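Two-Arm Cell: Progress Report to the Equipment Fund
Nov 10, 2023 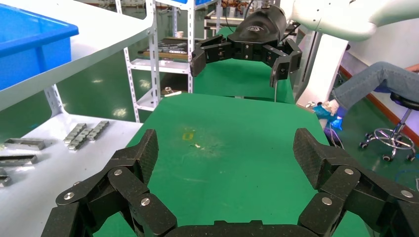
Wrist camera view from the near arm, far arm and parts shelving behind. Pudmont cell, green table.

Prepared by Rozália Zelenák for Marcela Slanina, who asked for fewer adjectives than last time.

Where we are

The cell runs. In the September report I wrote that it "should run shortly," and Marcela underlined "shortly" twice, so I am pleased to retire the word. Both arms now work from the same table, both grippers answer to the same controller, and the cell has completed 1,830 pick-and-place cycles since the last report. Of the two stoppages that needed a person with a wrench, one was the gripper's fault and the other was mine.

What broke

The near gripper developed play in its right finger. It started as a faint click and grew into something you could hear from the coffee machine. Ok-hee Baek took the finger off and found a worn bushing in one of the linkage joints. The replacement came from Kopecký, who sent the correct part on the second try and a very nice calendar on the first. All the linkage bolts on that gripper have been cleaned and torqued again, left finger included, on the theory that whatever happens to one side is already being planned on the other.

The second stoppage was a collision. I had moved the far arm's rest position and saved it under the old name. The arm went where it was told, and where it was told was the table. The finger pad survived. The table did too, though with a surface this scuffed I can't promise to find the mark for you.

What we changed

Rest positions are now named by date and initials. Ok-hee proposed this last year and has been gracious about it.

The wrist camera on the near arm gets checked at the start of every shift. The operator opens the gripper fully and compares the view with a saved reference. Both finger pads should show, and so should the bolt heads on the links. If the view has shifted, the camera bracket has moved and the calibration has to be redone before anything is picked up. This takes less time than reading this paragraph.

Cables remain our least glamorous problem. The far gripper's cable has been rerouted once and still has more slack than I like when the arm is low over the table. Rostislav Šimko wants a proper cable guide along the wrist. I want one too. It is in the budget request below, where I hope it looks small and reasonable.

The shelving next to the table now holds the metal plates and bars for the current trials, and the parts for finished trials go to the racks farther back. We lost most of a morning to a bar from the wrong batch, which fit the fixture perfectly and was the wrong length by just enough to matter.

Shoe covers are still required inside the cell area. Compliance is good among visitors and improving among staff.

Numbers

Longest run without anyone touching anything: 986 cycles. We were aiming for 999, after which the old counter rolls over and someone has to write it down by hand. The run ended when the building lost power, so I am counting it as a success and the power company can write its own report.

Spending is within the approved amount. The bushings came in under the estimate and the shipping did its best to make up the difference.

Still open

Spare finger pads. We have one set on hand and two grippers, and you can see where that leads. Zimetti has quoted for a second set, and the quote is attached.

The handover routine, near arm to far arm, works with plates. With the long bars it works when Rostislav is watching. He will spend the next period finding out what he does to them.

The maintenance log has moved off the clipboard and into the shared folder. The clipboard is still getting entries.

Requested from the fund

One cable guide for the far wrist, one set of finger pads, and approval to send Ok-hee to the Wirniritz gripper maintenance course. Marcela Krajčí has the forms and needs your signature on the second page. The first page also has a signature line, which she says to leave blank.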